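Filed under: Grantee Updates / Community Food

Garirura Seed Library, fall progress report
28th October

Hi Chae-won,

It's been a good stretch! When I last wrote we were still begging for envelopes and arguing over whether squash counts as a beginner seed (I say yes, I lost). Since then we've lent out 342 packets, mostly beans, lettuce and that purple pea everybody wants for the flowers. The Wedstead branch did the bulk of it, and Trasside is catching up now that it opens on Saturdays.
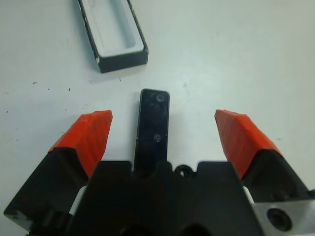 Si-woo Jang wrote back after reading my draft that the Trasside numbers would look better if we counted the school packets too, and that I should quit being shy about it. Fair enough, but those went out under the spring grant, so I've left them off.

Returns are the weak spot. Only 9 growers have brought saved seed back so far, though a lot of people are still waiting for pods to dry, and the wet September didn't help anybody. I'd like to try reminder postcards, which the print shop says it can do cheaply if we order early.

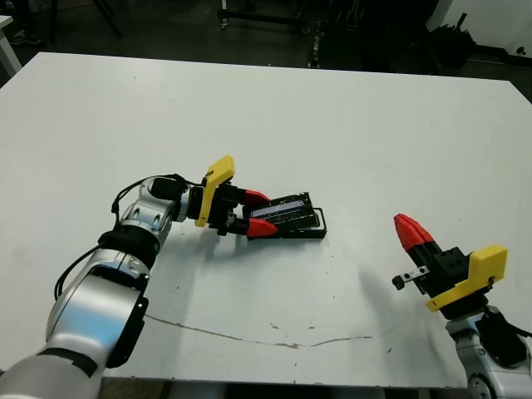

Money

We've spent almost $600 of the supplies line, nearly all on envelopes, labels and silica gel. The germination trays came in under budget (hooray), so I'd love to move what's left over to the postcards if that's okay with you.

Germination tests went fine for the beans and badly for the parsnips, as parsnips do.

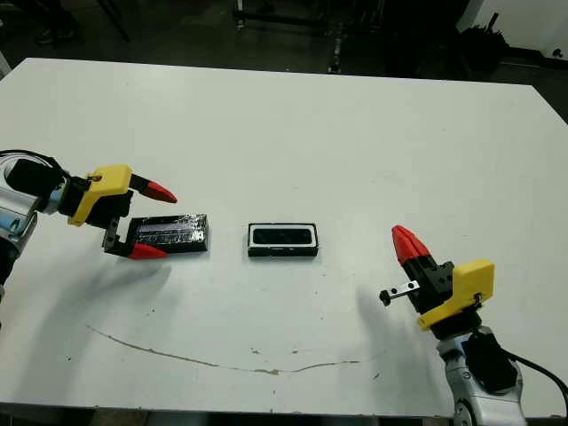
I'm going to rerun them with fresh seed from Koo before we print the new list, and if they flop again I'll just drop them until next year. The onions I haven't gotten to yet.

Still to do before December: three seed-cleaning evenings, the new catalog, and a proper freezer log.

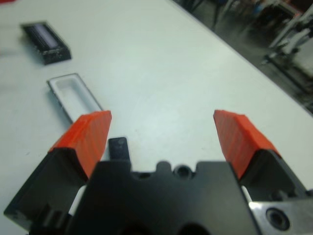 What I need from you

A yes or no on the postcard money, and the date the final report is due. I've got two different ones in my emails!

Recent updates
Wedstead Tool Share: midyear report
Trasside Orchard: pruning days
Garirura Seed Library: spring report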